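Schutzunterlage Trosteck, rosa
Auflage für Bett, Tagesdecke und Tisch

Startseite > Haushalt > Unterlagen und Auflagen > Trosteck

Artikelgruppe: Unterlagen
Hersteller: Arngate
Lieferstatus: ab Lager lieferbar
Stand der Angaben: Mittwoch, 31. Mai 2023

Kurzbeschreibung

Die Trosteck ist eine flexible, beidseitig glatte Kunststoffunterlage zum Abdecken textiler Flächen. Sie wird lose aufgelegt und nicht befestigt. Vorgesehen ist sie für das zeitweilige Abstellen von Geschirr, Schalen, Kästen und unverpackten Lebensmitteln auf Betten, Liegen und Tischen, etwa beim Sortieren von Einkäufen oder beim Umräumen einer Küche. Die Oberfläche ist glänzend und nimmt keine Flüssigkeit auf. Eine Vorder- und Rückseite wird nicht unterschieden.

Eigenschaften

Material: Kunststofffolie, ungefüttert
Farbe: Rosa, durchgefärbt
Oberfläche: glänzend, ohne Prägung
Kanten: geschnitten, nicht umsäumt
Temperaturbereich: bis zu 66 °C bei kurzzeitigem Kontakt
Zuschnitt: mit Haushaltsschere möglich
Verpackung: gefaltet im Beutel

Lieferbare Ausführungen

Trosteck 400: Einzelbogen, Länge 400 cm, für größere Tischreihen und Doppelbetten
Trosteck Zuschnitt: Länge nach Angabe, Mindestlänge 40 cm
Alle Ausführungen werden in gleicher Breite und Materialstärke geliefert. Andere Farben führen wir in dieser Reihe nicht.

Auflegen

Die Unterlage vollständig auffalten und von der Mitte nach außen glattstreichen. Auf weichen Untergründen wie Matratzen bleibt die Folie nicht plan. Falten sind durch die Lagerung im gefalteten Zustand bedingt und stellen keinen Mangel dar. Sie gehen zurück, wenn die Unterlage vor dem Gebrauch einen Tag flach ausliegt. Bügeln ist nicht zulässig.

Auf Tagesdecken aus glattem Gewebe kann die Folie wandern. In diesem Fall den Rand am Kopf- oder Fußende unter die Matratze einschlagen. Klebeband, Nadeln und Klammern beschädigen das Material.

Teller und ovale Platten stehen auf der Matratze nur so sicher, wie es der Untergrund zulässt. Schwere Teile zuerst ablegen, danach die leichten. Rundes Obst wie Pflaumen rollt bei Gefälle in die tiefste Stelle; wo das stört, einen Kasten mit Rand verwenden. Gefüllte Gläser und Karaffen gehören auf eine feste Fläche.

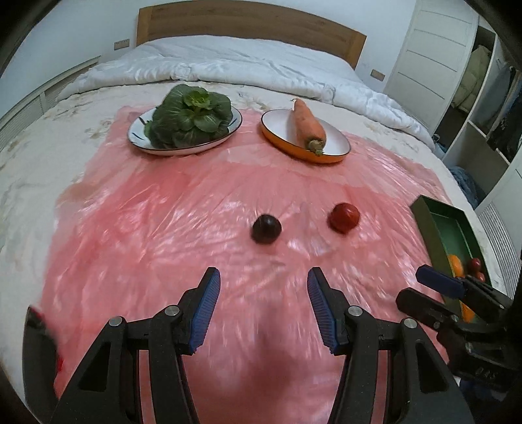 Unterlage in Rosa auf einem Bett mit cremefarbener Tagesdecke. Pak Choi und Möhre auf Tellern, Orangefarbenes und Rotes im grünen Kasten.

Geschirr und Kasten sind nicht Bestandteil der Lieferung. Zum Einsortieren von Obst und kleinem Gemüse führen wir unter der Bezeichnung Li eine eigene Reihe rechteckiger Sortierkästen (siehe Zubehör).

Lebensmittelkontakt

Ungeschältes Obst und Gemüse kann direkt aufgelegt werden. Für aufgeschnittene, fettende oder stark färbende Lebensmittel ist ein Teller zu verwenden. Rote Bete, Kurkuma und Beerensaft können auf der Folie Verfärbungen hinterlassen, die sich nicht vollständig entfernen lassen. Die Gebrauchseigenschaften werden dadurch nicht beeinträchtigt.

Die Unterlage ist kein Schneidbrett. Messerspuren durchtrennen die Folie.

Reinigung und Lagerung

Mit feuchtem Tuch und mildem Spülmittel abwischen, mit klarem Wasser nachwischen, trocken reiben. Nicht in die Waschmaschine oder den Trockner geben. Scheuermilch macht die Oberfläche matt. Lösungsmittel, Nagellackentferner und chlorhaltige Reiniger sind ausgeschlossen.

Trocken und gefaltet oder gerollt aufbewahren, vor direkter Sonne geschützt. Bei gerollter Lagerung fallen die Falten geringer aus. Nicht auf Heizkörpern ablegen.

Sicherheitshinweise

Folie von Säuglingen und Kleinkindern fernhalten, Erstickungsgefahr. Nicht als Bettlaken oder Inkontinenzauflage verwenden. Nicht auf dem Fußboden auslegen, Rutschgefahr. Heiße Töpfe, Pfannen und Backbleche nicht abstellen.

Zubehör und ergänzende Artikel

Sortierkasten Li, rechteckig, stapelbar
Rollenhalter Trarkside, Wandmontage, für gerollte Unterlagen
Aufbewahrungsbeutel Trosteck, mit Zugband

Der Rollenhalter Trarkside ist voraussichtlich ab August wieder lieferbar. Vorbestellungen werden in der Reihenfolge des Eingangs bearbeitet.

Bestellhinweise

Zuschnitte werden nach Kundenangabe gefertigt und sind vom Umtausch ausgeschlossen. Die Längentoleranz beträgt 2 cm. Einzelbogen können in ungeöffneter Verpackung zurückgegeben werden. Für Wiederverkäufer und Einrichtungen gilt ab einer Abnahme von 2.000 Stück eine gesonderte Preisliste, die auf Anfrage zugesandt wird.

Datenblatt Trosteck (PDF)
Pflegehinweise (PDF)
Anfrage zu diesem Artikel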